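Against the Rounded Panel

Gonzalo Zabala

Large fixtures and cabinets with curved sides have become the default in small utility rooms. I think this is a mistake, and the floor is where it shows.

A square panel meets a tiled floor along one straight line. That line can be set parallel to the grout, sealed in one pass and wiped in one stroke. A curved panel meets the same floor along an arc. Every tile it crosses presents a different angle, and a flat mop head leaves a wedge of dirt at each one. In the Dellimville flat I refitted in September, cleaning along the curved unit took 10 minutes. The straight unit opposite took 2.

The usual defense is safety. Rounded sides are kinder to hips and elbows, and Rocío Montes has argued this well in these pages. I accept the point for corners — a small radius at hip height solves it. It does not require the whole side to bulge.

Color makes matters worse. Pale, smooth finishes show every mark, and on a broad curve no trim or seam interrupts the surface to make a mark less obvious.
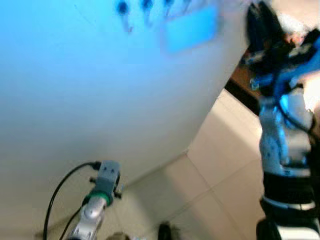
Pale curved surface with dark blue marks near the top, over beige tile.

Manufacturers should offer a straight-sided version of each unit at the same price. Until they do, buyers with large square tiles should measure the gap at the floor before ordering, and allow for the mop.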